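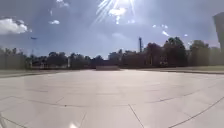

Costel Furtună would put a roof over part of it. He has written to the Naltow parks office twice to say so, and his argument is simple: a plaza with that much concrete and that little shade gets used for an hour in the morning and an hour in the evening, and the rest of the day people walk around it.

Ada Mancuso has read both letters. She looks after paved surfaces for the parks office and has been in the job for 22 years, long enough to remember when the plaza was a gravel lot with a drainage ditch down one side.

"He's right about the middle of the day," she says. "In May it's fine. By midsummer you feel it through your shoes. I don't argue with him on that."

Where she does argue is over the roof. Posts need footings, and footings mean cutting into slabs that were never laid out on a grid. The paving at Tallov Field was poured in large, irregular four-sided pieces, with joints going off in several directions. Mancuso keeps a drawing of them in a tube behind her desk. Each slab has a number in pencil, and some of the numbers have been erased and written over.

"If you have a square grid and you break one, you cut it out and pour a square," she says. "With these you're making a form for one shape, one time. The joint has to meet the next joint. If it's off by an inch, you see it from the road."

The irregular layout was the idea of the original contractor, a firm called Plillon. Mancuso did not like it when she first saw the plans. She thought it would look like a mistake. She changed her mind after the first winter, when she walked the whole surface looking for cracks and found only two.

"Concrete is going to crack somewhere," she says. "You put the joint where you want it to crack. They knew where they wanted it. I'll give them that."

Most of her work on the plaza is joints. The old filler dries out, grit gets in, and then grass. A crew of two goes along with a hooked blade, clears the joint by hand, blows it out, and puts in new sealant from a gun. They start at six and stop when the surface gets too hot for the sealant to set right. The job is billed to account 305, which also pays for the curb and for mowing the strips of grass next to it, and Mancuso says the mowing always wins.

"People call about grass. I have never had a call about a joint."

What they do call about is the block. At the far end of the plaza there is a low rectangular block of concrete, wider than it is tall, with nothing else raised anywhere near it. Callers want to know if it is a bench, or a base for a statue that never came.

"It was meant to have a plaque," Mancuso says. "The town was laid out in 1872, and there was talk of putting the date on it. Then the money went to the library. So it's a block. People sit on it. I sit on it."

She has been asked to remove it for the fall market, which brings in vendors from all over the county. The organizers want a clear run for the trucks. She told them the trucks can turn. The Fontana bakery van turns there every market morning with no trouble, and it is the longest one they have.

I asked about the pale patches and the dusty ones, and whether the surface is ever washed. It is, once a year, with plain water and low pressure. High pressure takes off the top layer, she says, and then the dirt holds even better. Scuffs from skateboards and cart wheels she leaves alone.

"It's a floor. It's outside. It's going to have marks on it."

As for the shade, she has a proposal of her own, and it is in front of the parks office now as item 201 on the works list. It would add a row of trees in the grass along one side, close enough to throw shade over the edge of the paving in the afternoon. No slabs would be cut. She has asked for lindens and expects to be given something cheaper.

Furtună has seen the proposal and says he would support it, though he points out that he is 70 and a roof goes up faster than a tree.

"I know," Mancuso says. "I told him he can have the block."

The works list comes up for a vote after the summer break. Until then the crew is doing the joints on the road side, mornings only, and the plaza stays open while they work.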